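Forums > Kitchen Talk > Knives and Sharpening
3 min read

Is the Nekico pull-through any good or am I being sold a story?

dullblade_ohio
9 Feb 2023
My brother-in-law swears by his Nekico pull-through. It costs 36 bucks and the box says "razor edge in 4 strokes." I have two cheap chef's knives and one decent one I got from Costis when they closed the downtown store. I don't believe anything printed on a box, but I also don't want to spend my Sundays rubbing steel on a rock. Talk me into it or out of it.

pannierman
Out of it. Those carbide V things scrape metal off and leave a ragged edge. Feels sharp for a week, then it's worse than before. Get a two-sided stone and learn.

soupbone
Here we go. Every thread, the stone people. I've used a pull-through on the same Ambrosio knife since I moved in here and it still cuts tomatoes. How much metal do you think I'm losing?

pannierman
Enough to see if you hold it next to a new one. Look at the heel.

soupbone
I looked at the heel. It's a heel.

dullblade_ohio
What about mailing them out? Skimirine does it by post, they want 182 for a set of six plus the block. Seems nuts when the knives cost less than that.

quartertang
It is nuts. "Factory edge restored" is the part that bugs me — most factory edges are mediocre to begin with, so what are you restoring? I'd ask them what angle they grind to. I asked and got a coupon code.

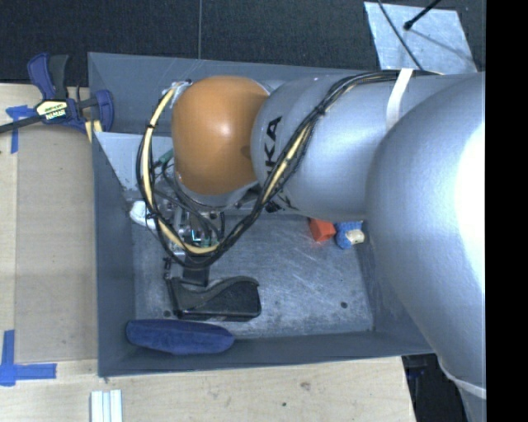 What I'd do in your place

1. Leave the cheap two alone or give them to soupbone.
2. Buy a ceramic rod and use it lightly on the good one.
3. When the rod stops helping, pay a local guy to do that one knife.

soupbone
Rude, but I'll take the knives.

pannierman
A rod won't fix an edge that's already gone. You're telling him to put off the stone.

quartertang
Yes, I am. He said he doesn't want to do it. A stone in a drawer sharpens nothing, and I have 200 dollars' worth in mine to prove it.

dullblade_ohio
OK, rod ordered. Still not convinced any of you can tell the difference in a blind test, but I'll report back in March.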